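Brevar Opens Packing Room for Small Boxed Goods in Skendari

New room will serve small producers who send their goods in low numbers

SKENDARI, October – Brevar, a supplier of packing services for small producers, announces the opening of its new packing room in Skendari. The room is made for small boxed goods such as tea, soap, spices and candles, and it will accept orders starting from 200 boxes.

Until now, many small producers in the region had to pack at home or wait for a place at a large warehouse, where the minimum order is often too high for them. With the new room, Brevar wishes to give these customers a simple service at a fair price. The producer brings the filled boxes, and Brevar takes care of the sorting, the checking and the final packing for the shop or for the post.

The room has 3 packing tables and can handle up to 800 boxes in one day. Orders received before 2 p.m. are prepared for the next morning.

"We listened to our customers for a long time before we chose this room," said Byung-chul Jin, director of Brevar. "They did not ask us for a very big place. They asked that their boxes arrive clean, with straight corners, and that somebody answers the telephone. This is what we want to do well."

The first customers are Pastor, a maker of herbal teas, and Gririmano, which produces hand soap and bath salt. Both companies have worked with Brevar on the plan of the tables and on the choice of the bins.
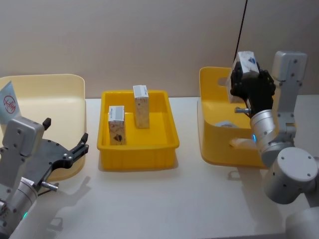

Sorting at Brevar is done by color of the bin, so that goods of different customers do not mix on the same table. Each order keeps its color from the arrival until the closing of the shipping carton. Trays with low walls were preferred for the small boxes, because a box is easy to reach and easy to check from every side. In the bright yellow tray, two small boxes stand upright with free space between them, and the cream bin on the left has taller, rounded walls. A plain white tabletop was selected for the same work, as dust and small pieces of paper are quickly noticed on it.

Producers who would like to see the room are welcome every morning from 9 a.m. A visit is free of charge and it is possible to bring sample boxes for a packing test. Requests for a visit or for a price offer can be made at the Brevar front desk in Skendari.

Contact for press: Byung-chul Jin, Brevar, Skendari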